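Gallery: Two Grippers, One Wrist Camera

Posted by Howard Rowbotham
26 October 2025
Filed under: Grippers, Simulation, Cameras

In September I started comparing two parallel grippers for the small arm in our shop, the Nuvow and the Abreu. Both will bolt to the arm with the same adapter plate. Both will run from the Sostberg controller we already own. The part I wanted to settle first was the wrist camera, and I did that work in simulation, with the gripper models loaded into Clirkel and a furnished room around them. This page collects the views and the notes that go with them.

The room is a stock one. I left the furniture and wall decorations in, and I used the same room for both grippers so that the backgrounds would match. Lighting was kept on the dim side, closer to what we have in the shop late in the day.

Camera position

The camera sits behind the fingers and looks out past them. On the Nuvow model the default mount puts it close to the palm, so the gripper body takes up the bottom of the view. On the Abreu model the mount is longer and the body takes up less room, but the camera then sticks out far enough to hit the edge of a bin. I moved the Abreu camera back in by 15 mm and the collisions stopped. The fingers still show clearly from there.

I also tried tilting the camera down toward the fingertips. It helps during the last part of a grasp and hurts everywhere else, because the arm loses sight of the table sooner on the way out. I went back to the default tilt for both grippers and left it alone.

Fingers and travel

With the fingers fully open I want to see both tips and a good stretch of open space between them. With the fingers closed I want to see the line where they meet. If either one is hidden, the operator ends up guessing, and so does any software that relies on the same view. Both models pass with the camera where it is now. The Abreu fingers are slimmer and hide less of the part being picked up. The Nuvow fingers are broader and hold flat parts steadier. 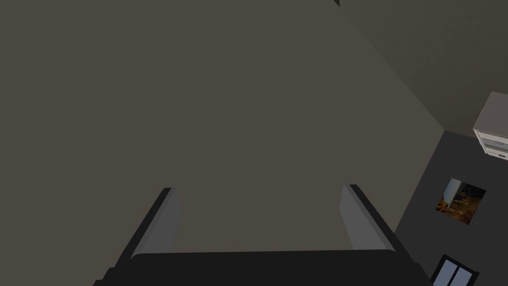

Swinging the wrist through its full range was worth the extra afternoon. Most people test a wrist camera pointed straight down at a table, and that is how I began. In use, the wrist spends a lot of time pointed somewhere else. It looks at walls on the way to a shelf, and it tips over when the elbow folds up. In those positions there may be very little for the camera to work with, and a tracker that was fine over the table can drift.

I ran 61 moves with each gripper, using the same list of joint positions both times. The tracker I was using lost its place on 14 of them with the Nuvow. I expected the Abreu to do much better, given the slimmer fingers, and it did a little better. What mattered more was how much plain surface was in view. Large areas of one color gave it trouble whichever gripper was on the arm.

Adding a marker to one wall fixed most of the bad moves. I don't count that as a real fix, and I took it out again before the final runs. Our shop has long painted walls and I am not going to cover them with printed squares.

Finger color

The finger pads on both models can be set to any shade. I tried a few and settled on a light or medium gray inner face with a dark outer body. The inner faces stay easy to pick out when the lighting is low, and they don't wash out when it is turned up. All-black fingers looked tidy but were hard to see against dark walls and dark bins.

If you are printing your own pads, I would start with gray. White pads were too bright when a lamp was overhead, and the camera darkened everything else to make up for them.

Controller notes

The Sostberg controller isn't part of the simulation in any deep sense. I used its command format so that the scripts will carry over, and I set the same delay between a command and the start of finger motion that I see on our bench. That delay is small, but it changes how a grasp feels when you are driving by hand. Without it, both grippers seem quicker than they are.

One thing to watch – the controller counts finger position from closed, and the Abreu model counts from open. I had the sign wrong for most of a morning. The gripper opened every time I told it to close, and I blamed the model file before I checked my own script.

Where it stands

For our parts I am leaning toward the Nuvow. It blocks more of the view, but the broad fingers suit the flat brackets we handle most, and I can keep the camera tucked in close. Anyone picking up small round parts may want to go the other way. I haven't looked at grip force at all yet. The contact settings in the simulation can be made to say nearly anything, and I would sooner measure force with a scale on the bench.

Still to do:

Repeat the moves with a wider lens on both grippers
Try a second camera at the base of the arm
Check the Abreu mount for cable clearance
Rerun the worst positions with the lights turned up

The joint position list is a plain text file and I can send it to anyone who wants to run the same moves. Use the contact form and mention which arm you have, as the limits on the last two joints may need changing.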